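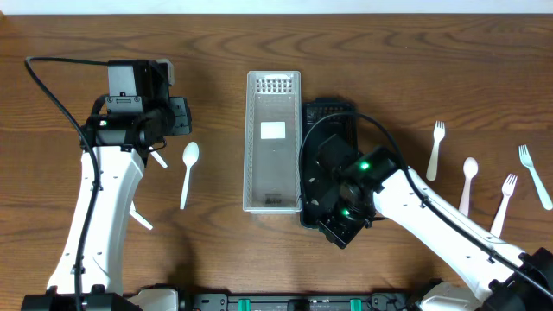
Negin Shojaei wrote to us in March that her old planner treated two arms as two strangers sharing a kitchen, and asked whether Taker was any better mannered. It is, mostly.

Taker is the two-arm planning software from Lundley. It takes the camera view, picks out the small stuff — forks, spoons, trays, whatever you've taught it — and decides which arm goes for what, and when the other one should kindly wait. Both paths are checked against each other before either arm moves.

What you get
Planner and perception module, one license per pair of arms
Log viewer, with replay and a search box that works
100 sample tasks, a good many of them involving cutlery
Manual, 109 pages, index by Pejman Alipour

Clear plastic remains a sore point. Set the tray height by hand and Taker will stop arguing with you.

Runs on Linux. Needs over 700 MB of disk space, more if you keep every log, and you will.

Order no. 3584. The Hamcombe calibration kit is sold separately.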